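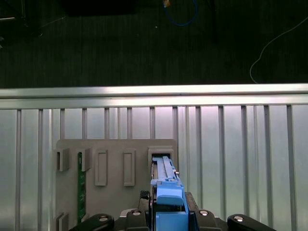

Insertion jamming

Print this article | E-mail this article
Reading time: 2 min

Insertion jamming is a fault in robotic assembly in which a part gets stuck while it is being pushed into a slot, socket or hole. It is one of the oldest troubles in automation and one of the most fascinating, for a task that a child can do with a toy block can stop a costly machine cold!

Causes

A jam usually starts with a small tilt. When a part enters its slot at an angle, it may touch one wall near the opening and the opposite wall farther in. Pushing harder then makes things worse, as friction at the two contact points grows along with the push. Engineers separate jamming, where the push is simply aimed the wrong way, from wedging, where the part is pinched so tightly that no change of direction will free it.

Other causes include a part that slips in the fingers, a fixture that has shifted since the robot was taught its positions, and burrs left over from molding. Circuit boards and plastic plugs with ribs are known for being fussy, and a panel that takes several kinds of part needs a separate approach for each slot.

The Drekville stoppages

A well-documented case comes from the Drekville plant of Zuratell, a maker of control modules. In April, a test cell there began to stop in the middle of insertions, 12 times in one shift at its worst. The force limit had been raised to 90 newtons during an earlier repair and never set back, so the robot kept pushing on tilted parts until the fingers slipped. 8 fixture panels were cracked. No one was hurt, but a fragment was found outside the guarding, and the matter was handled as a safety event.

The cause was a fixture sitting 2 millimeters out of place. The integrator, Tsakiris, remounted it and restored the old limit. It also added a lovely bit of motion called a spiral search, in which the part traces small widening circles with a light touch until it drops into the opening.

Prevention

Common measures are beveled slot edges, compliant wrists that let the part line itself up, and force sensing that stops the arm early. Clestudo, an open log of assembly faults, advises backing out fully before a second try. Hands should stay out of the cell while a part is jammed, as stored force can release suddenly.

See also: Compliance (robotics); Peg-in-hole problem; Force control

Last updated January 1, 2019

Print this article | E-mail this article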